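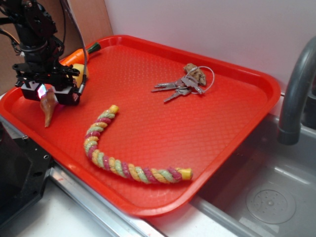
Red plastic tray with a toy carrot at the back.

Trays: where to use them and how to keep them clean

Most kitchens have two or three trays that only come out when someone is ill in bed. They are more use than that. A tray with a raised rim will catch drips, keep small things together and let you move the lot in one go when you need the worktop.

By the back door
Put one tray on the nearest flat surface and let it take whatever comes out of pockets. Keys, coins, dog leads and the odd toy all go on it. Empty it once a week. Anything that has no home by then should be given one or thrown out. If letters start piling up, move them to a rack, as paper hides the keys.

Under the oil and vinegar
Bottles leave rings. Stand them on a small tray next to the cooker and wipe that instead of the worktop. A patterned floor stops bottles sliding but holds grease, so line it with a square of kitchen paper and change it when it looks tired.

In the fridge
Raw meat goes on a tray on the bottom shelf, even when it is wrapped. Keep one tray for this and don't use it for anything else. A different colour from the rest helps.

Sorting and mending
Do small repairs on a tray. Screws and springs stay inside the rim. For sewing, lay a tea towel in the bottom first so that pins don't skate about.

Washing plastic trays
Warm water and washing-up liquid will do for everyday dirt. Use the soft side of the sponge, as the green side leaves scratches which then hold stains. Textured trays need a brush. An old nailbrush is the right size. Work it along the pattern one way, then across, and rinse. Stand the tray on its edge to dry. Trays stacked damp will smell.

For tea stains, mix 2 tablespoons of bicarbonate of soda with enough water to make a paste. Spread it over the marks, leave it while you do the washing up, then brush off. For sticky labels, rub in a little cooking oil and wipe with a dry cloth. Don't put thin plastic trays in the bottom rack of the dishwasher. They warp and then rock on the table. 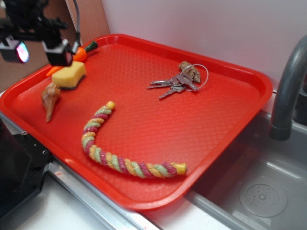

A reader in Okow wrote in after the October page to disagree with the paste. She has cleaned her trays with plain white vinegar for years, 200 ml to a bowl of warm water, and says bicarbonate leaves a white bloom in the grooves that takes more rinsing than the stain was worth. Both work. If you use the paste, rinse twice. If you use vinegar, keep it off any metal handles and open a window.

She also asked about wooden trays. These should not be soaked. Wipe with a damp cloth, dry straight away and rub in a little food-safe oil when the surface looks pale.

Storing them
Upright is best. The gap beside the fridge will usually take several, and a cheap file rack in a cupboard does the same job. Felt pads on the underside of a heavy tray will save the table.

When to replace
Throw out a plastic tray once it has cracked at the rim or gone chalky. Scratched ones can go under plant pots or out to the shed for paint tins.

Gultinville Household Page, March 2016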